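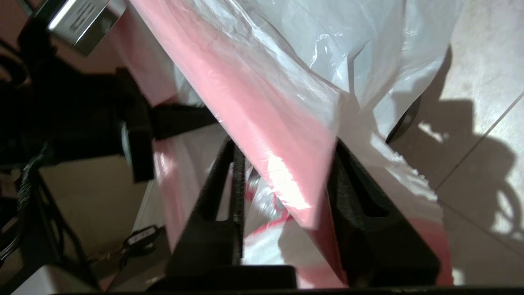

Will the Hosbridge meter replacement be finished inside the current grant period?

The meter work will finish inside the period, but the pressure zone split at Selden will not, and we are asking to move that item to the next period at no added cost.

Progress report, Hosbridge Rural Water District
Leak reduction and metering grant
September 9, 2018
Prepared by Barnabás Pap, operations

1. Meters

The grant covers replacement of all residential meters in the district, 2322 in total. At the close of this reporting period 913 remained to be changed. Most of these are in the Bakos Road section, where the old meter pits are shallow and the setters have to be cut out and replaced along with the meter. A pit of this kind takes a two-person crew most of a morning. A standard changeout takes less than an hour.

Fusomard delivered the last pallet of registers in good order. An earlier lot had been programmed to report in cubic feet, while our billing software reads gallons. The supplier reprogrammed the units at its own expense and no bills were sent on the wrong readings. Yee-man Hsiao now reads one register from each carton before the carton goes out on a truck.

2. Leak survey

The acoustic survey of the distribution mains is complete except for the creek crossing, where the loggers could not be seated on the pipe. Two leaks of real size were found. One was on a cast iron main at the bottom of the school hill, at a joint that had been repaired before with a clamp one size too large. The other was on an abandoned service line that had never been shut off at the corporation stop. Both have been repaired.

Night flow into the Hosbridge zone fell after the second repair and has stayed down. We do not yet have a full season of readings, so no annual savings figure is given in this report. Part of the drop may come from lower irrigation use, and the October readings should help separate the two effects. 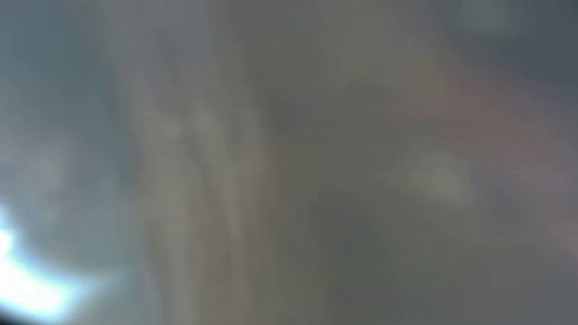
The remaining night flow is higher than we would expect for a zone with this many connections. Our working view is that the balance is on private service lines past the meter, which the new registers will flag as continuous use. Customers flagged in this way receive a letter and a follow-up call – the letter alone has had a poor response.

3. Selden pressure zone

The design calls for a pressure reducing valve, a bypass and 415 feet of new 6-inch main to separate Selden from the upper zone. The valve vault is on site. The main cannot be laid until the county issues the road opening permit, and the county will not issue it before its own paving contract is closed out. We have asked for a written date and have not received one.

4. Budget

Meter spending is in line with the approved schedule. The survey came in slightly under its line, and we propose to apply the difference to setter replacements on Bakos Road. The Selden line is unspent apart from design and the vault.

5. Requests

Approval to carry the Selden construction line into the next period.
Approval to apply the survey balance to setters, as described in section 4.

The updated meter schedule and zone flow logs will be sent with the October invoice.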